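Traverser Bragança à pied, ou l'art de perdre son après-midi

Je suis partie en juin avec un sac trop lourd et une confiance ridicule dans mes mollets.

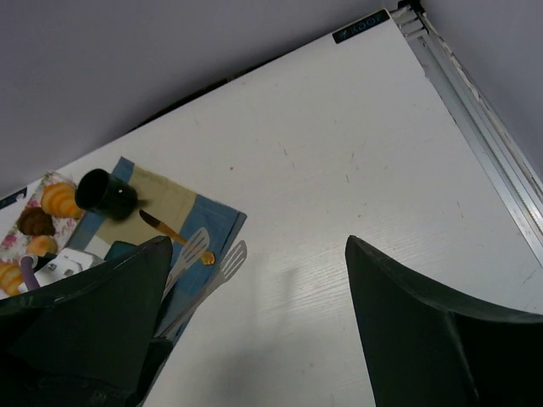 Combien de jours faut-il prévoir pour Bragança ?
Trois, si vous aimez traîner. Deux si vous dormez près de la citadelle et que vous acceptez de vous lever tôt.

Moi j'en avais prévu un seul (quelle idée !) et j'en ai passé quatre. La faute aux châtaignes, un peu, et beaucoup à Eino Keskinen, un Finlandais rencontré au petit-déjeuner, qui marchait depuis des semaines et connaissait déjà toutes les boulangeries du coin. Il m'a traînée sur les remparts à sept heures du matin, sans café, et je lui en veux encore un tout petit peu.

Le reste du temps, j'ai marché. Une boucle de 19 kilomètres vers les collines, du genêt partout, des chiens énormes qui dorment en travers du chemin et qu'on enjambe poliment. J'ai croisé quelque 300 moutons et un seul berger, lequel m'a expliqué, je crois, que je me trompais de vallée. Mon portugais tient sur un ticket de caisse, alors j'ai souri et j'ai continué tout droit. Erreur ! J'ai fini dans un village minuscule, devant une soupe aux choux servie avec un pain entier, et la patronne a refusé de me laisser repartir avant la fin du pain.

Si vous y allez, prenez de bonnes chaussures et la chambre côté cour, parce que les cloches sonnent aussi la nuit. Et goûtez la soupe.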